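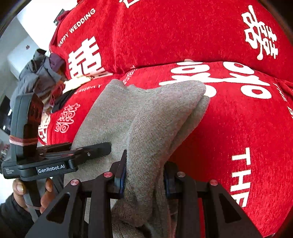 Gray-brown knit, red bedding

How to Set Up Spoken Reminders for a Parent With Memory Loss
By Gemma Bickerstaff
Updated 16/07/2018

I love this project. It takes one afternoon, it uses a plain speaker with a timer in it, and when my mother hears "Mom, lunch is in the blue dish" in my brother's voice she gets up and goes to look for the blue dish. She had been walking past written notes for months!

These steps use the Jallala talking clock, the one I know best, but most reminder speakers that let you record your own messages work in much the same way. If yours only has a built-in computer voice, you can still follow along and skip Step 3.

What you need
A reminder speaker with at least 9 message slots
A power outlet away from the sink and the stove
A notebook and pencil
A family member or friend with a familiar voice

Step 1. Write down an ordinary day
Before you touch a single button, spend a day or two with the notebook. When does your parent get up? When do they eat if you leave them to it? Which parts of the day go smoothly already? Leave those alone. My mother has never once forgotten to feed the cat, so the cat doesn't get a reminder.

Circle the spots where things slip. For us it was lunch, the afternoon pills and locking the back door at night.

Step 2. Choose just a few reminders
Start with 3. I know, the machine holds more and it's so tempting to fill it up (I did, the first time, and by supper she had pulled the plug). A speaker that talks all day turns into background noise, and some people find it upsetting. You can add another one every week or so if the first ones are going well.

Pills need extra care. A spoken reminder can't tell whether a dose has been taken, and a person who doesn't remember taking it may take it again. Talk to the doctor or pharmacist first, and use a locked dispenser if there's any chance of doubling up.

Step 3. Record the messages
Find a quiet room and turn off the fan. Hold the speaker about as far away as you'd hold a book, press and hold Record, wait for the beep, and talk the way you talk at home.

Keep it short. Say the name first, leave a little pause, then say one thing to do:
"Mom. Time for lunch. It's in the blue dish."
"Mom. Please lock the back door."

Stay away from "Don't forget" and "Did you remember," which can sound like scolding by the fifth day. Skip anything that sounds as though you're in the room, too. "Come here and see me" sent my mother looking all over the house for my brother, and I felt terrible. We changed it that same evening.

Play each message back at the volume you plan to use. Elvira Rivadeneyra from our caregivers' group recorded all of hers while she had a cold, and her dad kept calling to ask if she was sick!

Step 4. Set the times
On the Jallala, hold Clock until the numbers blink and check AM and PM before anything else. Then press Slot, pick a number, and set the hour and minutes. Turn Repeat on. Without it the message plays once and never again, and you'll spend a day wondering what you broke.

If your speaker has a second-call setting, try 40 minutes for meals. For the door I leave it off.

Step 5. Find the right spot
Put the speaker in the room where the thing gets done, or as close as you can get. The lunch message belongs near the kitchen. Shelf height works well, with the front turned toward the chair your parent likes best. Run the cord behind furniture where no one can trip on it.

Now walk around the house while a test message plays. Can you hear it from the bathroom with the door closed? With the TV on? Turn it up one notch at a time. Too loud is startling.

Step 6. Stay for the first round
Be there the first time each message plays, and don't point it out. Just watch. If your parent looks around, puzzled, you might say, "Oh, that's Eusebio telling us it's lunchtime," and go to the kitchen together. A few days of that makes a wonderful difference.

Changing things later
Re-record a message when the routine changes, and reset the clock after a power outage. I keep the slot list taped inside a cupboard:
Slot 1, lunch
Slot 2, afternoon pills
Slot 3, back door
Slot 4, empty for now, maybe watering the geraniums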